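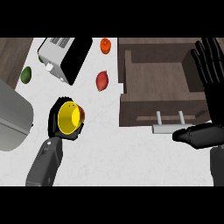
Last updated: April 21, 2025

The community kitchen on Jevar Street will open again next month after the neighbourhood centre received a grant of $449 to replace its old water heater. The kitchen was closed in February, when the heater failed and the health inspector asked for a repair before any more cooking classes could be held.

Soledad Bañuelos, the coordinator of the centre, told us that the classes will start with small groups. "We had many calls from seniors who missed the soup lunches," she said. "They wanted to know the day, but I could not promise it until the plumber had finished."

The local hardware store, Adamczyk, has offered the labour without charge. The centre must still pay for the permit – this cost is not covered by the grant.

Registration for the first two classes, flatbread and winter vegetables, can be made at the front desk. The fee stays the same as last year and children under 12 may come free with an adult. Fulgencio Ledesma will teach both classes. Participants are asked to bring an apron and a container with a lid for the leftovers.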